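Opinion > Work > Automation on the Floor

I've been at Mallex 17 years, most of them packing kitchenware, and since March I've shared my shift with an arm. People ask if I hate it. I don't! What bugs me is how the job shrank around it (I used to chat to Tomos Mostyn all morning, now I mostly watch and wait).

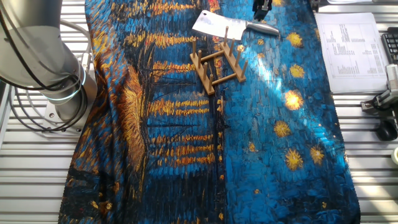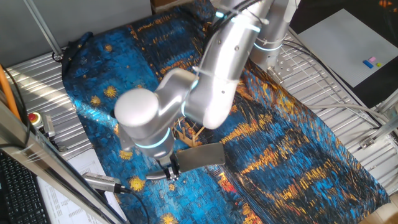 The arm at the starry cloth, with the cleaver and the wooden rack in the first shot.

Elis Watkins in the office reckons we'll do 200 pieces a shift by winter. Fine, but my wrists feel better and my brain feels worse, and only one of those gets measured. Give us the training, I say, and a bit of the colour back in our day.

Filed under: Work & Life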